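We have now finished the first month with the two-arm folding station from Lammont, and several of you asked me to write down what I think. So I make a thread. I am paying customer, not partner. Small rental uniform business in Noltham, 337 garments in the book, mostly T-shirts and aprons.

What you get in the basic package: two arms, two grippers, the cameras, the controller box and one day of training on site. The table and the wall panels you must arrange yourself. They recommend a light color and a matte finish. Please follow this advice. Our first table top was shiny and we lost a whole afternoon to it.

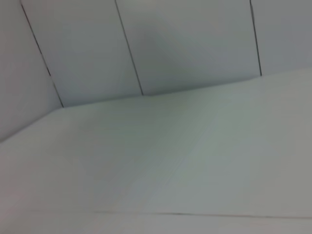

The training day was good. Struan Drummond came from the Tralladen office and he did not hurry us. My colleague Jasmina had never touched a robot before, and by 4 in the afternoon she was recording her own folds with the hand controllers. I was slower than her, I admit it.

About the software. It is called Guthrie and it runs in the browser. Recording a new fold is simple. Editing an old one is not so simple - if you want to change only the last step, you must record the complete fold again. I asked for this feature in April and the answer was "planned". I will update when I see it.

Wrist cameras: they help the arm to find an edge of cloth when it is close. When the arm is moving fast, the picture from them is soft, and the manual says to add a short stop before each grasp. We did this in all our folds. It costs a little time but the grasps are better.

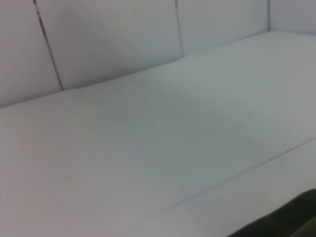

A question from Reda Belkadi: can it work next to people? In our setup we keep a line on the floor and we stay behind it during a run. The arms are not heavy but I prefer this rule. The stop button is on a long cable, please ask for the long one, the standard is too short.

Now the folding itself. Plain T-shirts are the strong side. Thick cotton goes best, thin stretchy fabric is more difficult. The sides like to roll up and then the stack does not look even. For hotel customers we still correct some shirts by hand.

Dark shirts were my worry before buying, as I thought the camera would lose the folds in the shadow. On a pale table I see no real difference between our dark green ones and the light ones.
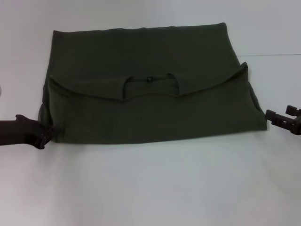 Aprons with long strings: not yet. The strings go everywhere. Fouad Dabbas wrote to me that he tucks them in by hand first, and I will try his way next week.

Support: they answer by email, normally the same day. I had 2 serious tickets. One was a loose cable and my own fault. The other was a bad calibration after we moved the table, and they fixed it with me on a call.

Would I buy again? For mostly T-shirts, yes. For mixed laundry I would rent it first - they offer a rental, and I did not know this when I signed. Ask me about the contract in a private message, I answer slowly but I answer.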